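Home News Visits Members Contact

Open day at the Mimetti paper mill, 17 Sep 2019

The mill opens to the public twice a year, in February and in the fall. Admission was free, and 86 visitors had signed in by noon. We went in small groups, starting at the pulp tanks and ending in the finishing room.

Mimetti makes cotton paper for printmakers and bookbinders. The older of the two machines, a Vondráček, was running a heavy white stock. It is slow, and the noise near the dryers made it hard to hear the guide. Sheets are trimmed next door and packed in lots of 1,000. Spoiled ones go back to the tanks.

The last stop was the sample room, where visitors could handle finished paper and order from the price list.

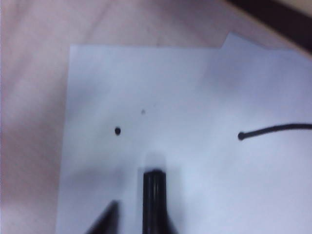

Yutong Yao asked whether the heavy stock could be had with less sizing, as the current batch takes ink too slowly for etching. The guide said a softer version called Tenlow was planned, but only in full lots. Several printmakers in the group said they would split one.

Lunch was soup and bread in the loading bay. The mill shop sells offcuts by weight, and the better ones were gone early. Parking is on the river side, and the footbridge is closed for repairs, so allow extra time for the walk around by the road.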